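Platthorpe Clothing Library: where we've got to since spring

Hello again, and sorry this is a little later than I promised. September ran away with me. You asked for something readable instead of another spreadsheet, so I've put the numbers in as I go and the full budget sheet is attached separately.

The short version is that the lending side is doing better than we planned and the repair side is behind. We said we'd sign up 130 members by the end of the summer and we have 189, most of them from the streets right behind the high school. I put that down to prom season, when word got around that you could borrow a whole outfit for the price of a sandwich (and bring it back without washing it!). We've had people in for job interviews, a christening, two court dates and one very short-notice wedding where I was pinning up a hem at eight in the morning.

Stock is the part I'm happiest with. The Walczak dry cleaners on the corner gave us everything that had gone unclaimed for more than a year, and once we'd thrown out the moth-eaten stuff we had almost 200 pieces we could lend. Suits go fastest, then plain black dresses, then coats. What we never have enough of is men's shoes in large sizes, and I'd like to move a bit of the advertising money over to buy some secondhand. Please let me know if that's okay, or if it needs a form.

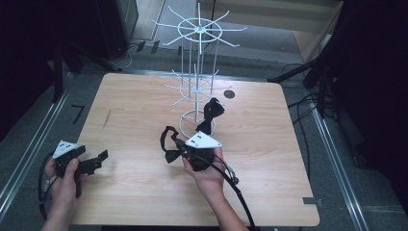 The repair evenings are where I have to own up. We budgeted for one every week and have managed 11 in total. The sewing machines we bought through Skaraler came with the wrong voltage plugs, went back, and took forever to be replaced. Then the heating went in the back room. It's all working now and the evenings that did happen were full, with people waiting for a turn on the overlocker, so I don't think the idea is wrong – we just lost a lot of time. I'd like to run the missed ones over the winter and carry that money forward.

On costs, rent and insurance are exactly as forecast. Laundry is over, and it'll stay over unless we start charging a small cleaning fee on coats, which I'm not keen on but could live with. The booking system from Skasau is under budget. It still won't send reminders to anyone without an email address, so I've been calling those members myself in the evenings – I quite enjoy it, but it can't go on forever.

Next up is the winter coat drive, then getting the catalog online with proper sizes and measurements. After that I want to talk to you about Saturday opening, and I'll send rough costs for it with the next report.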